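Print this page | E-mail this article
Reading time: 2 minutes

October
By Grażyna Sikora

The Case for the Plain Rail

Institutions that furnish shared workrooms spend freely on cabinets and very little on the place where a small item is set down between one task and the next. The result is familiar to anyone who has managed such a room. Keys, tags and lanyards travel from table to table, and staff lose part of each morning looking for them.

It is the position of this column that a length of aluminum rail, fitted with a few pegs and placed on a clear surface, serves most workrooms better than the storage systems now sold to them. When the Penura training center refitted its rooms, it received a proposal from Ciltenness for a wall unit with 84 compartments. The center's own staff had asked for a rail.
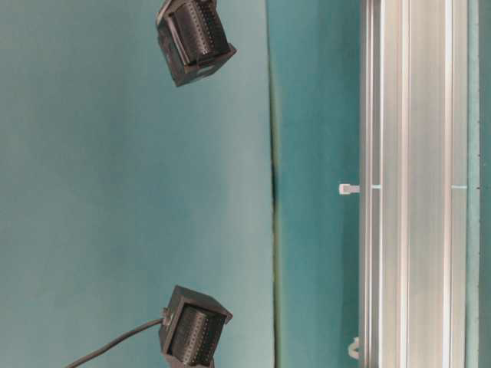
The objection most often raised is capacity. A rail holds few things, and a unit with many compartments holds a great many. That is true, and purchasing offices tend to stop there. Yet compartments invite deposits. At Penura, an earlier unit of 72 drawers was nearly full within a year, and much of what it held had no further use. A peg that is already occupied asks a person to make a decision at once — a modest discipline, but a useful one.

The surface beneath the rail deserves equal attention. A single plain color, carried up behind the work area where possible, allows a small part to be found quickly. Patterned laminates and printed mats make the same search tiresome. Those who write specifications should treat color as a working requirement and leave decoration to the lobby.
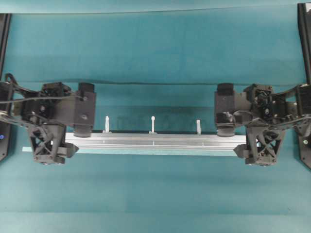
Three white pegs on an aluminum rail, set over a pale blue strip.

There is also the matter of shape. Suppliers prefer identical pegs, which are simpler to stock and to quote. Mixed pegs are the better choice. A hook suits a loop of cord, while a knob will keep a ring from sliding off. The Mamani catalog offers such pegs only by special order, and the Indura catalog does not list them. Both firms should reconsider.

Penura has now approved rails for 2 of its rooms. The wall unit remains under review, and the center would do well to decline it.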